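Can the machines do the chores yet?

Every January we get the same question from members, usually after someone has seen a clip over the holidays of a robot folding a shirt. This year we had enough of them in the inbox that it seemed worth a proper item. The short answer is: some of them, slowly, in a room that has been set up for it.

Start with what is already normal. Dishwashers, robot vacuums and the mowers you see going back and forth on lawns in Curkoncombe are all machines doing chores. They work because each one has a single job and we arrange the house to suit it. We pick up the socks and stack the plates the right way round. What people want now is the other half of the work, the part where somebody has to look at a mess and decide what goes where.

That part is still hard. A person clearing up a child's toys doesn't think about how to hold each piece. A machine has to find the piece, work out which way it is lying, choose a place to grip it, close the fingers without knocking the next one over, and then notice if it missed. Hard, separate objects with some space between them are the easier case. Piles are worse. Soft things, such as bags, pouches and towels, are worse again, as they change shape the moment they are touched.

Geert Desmet, who runs the packing benches at Plornier, has been looking into this for the firm since last spring. He went to see two suppliers before the holidays and sent us his notes. His own staff sort mixed small parts into trays and drop them into pouches, and he gave both suppliers the same test: a tray of 100 mixed pieces, to be sorted by shape. The better of the two machines placed 82 of them correctly with no one stepping in. The rest were dropped, left in a corner, or put with the wrong group.

Geert was not unhappy with that. He pointed out that his best packer would get all of them and be finished before the machine was halfway through, but also that she dislikes the job and would happily give it up. His trouble is with what happens to the other 18. If a person has to stand by and fix them, he has not saved a person. He has decided to wait and ask for another test in a year.

Price comes up in every one of these letters too. Reinaldo Lins wrote that he had been quoted 3000 dollars for a small tabletop arm and wanted to know if it would empty a dishwasher. It will not, at least as sold. An arm in that range is a tool for people who like to program and tinker. Someone has to teach it each task, often by steering it through the motions by hand or with a controller, over and over. Maiara Lopes did this at home in December with a simple job, moving spoons from a rack to a drawer. She recorded 123 runs before the arm could manage it alone, and it went wrong again when she bought a different drawer tray.

Toy blocks are a common place to begin with this kind of work, and two arms over one tray is a common way to do it. The blocks don't break, and there are plenty of different shapes to practice on.
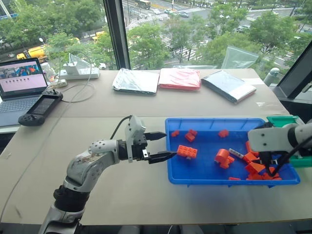 Rosângela Rangel wrote in to say that speed matters less at home than we tend to think. She would not mind if a machine took all night over the kitchen, as long as it was quiet and she came down to a clear counter in the morning. What she would mind is finding one broken glass, or having to check its work before breakfast.

That seems a fair way to put it, and it may be where home use and shop-floor use part ways. Geert needs the pieces done by the end of a shift. Rosângela needs them done right and doesn't care when. The machines on sale today don't quite suit either of them, though the slow and careful kind looks closer.

We will come back to the subject when Plornier has run its second test. If you have tried an arm, a folding machine or anything similar at home or at work, please send a few lines to the newsletter desk and say what job you gave it and how long it took to set up. Letters about robot mowers should go to Reinaldo Barbosa, who is putting together the garden pages for the next issue.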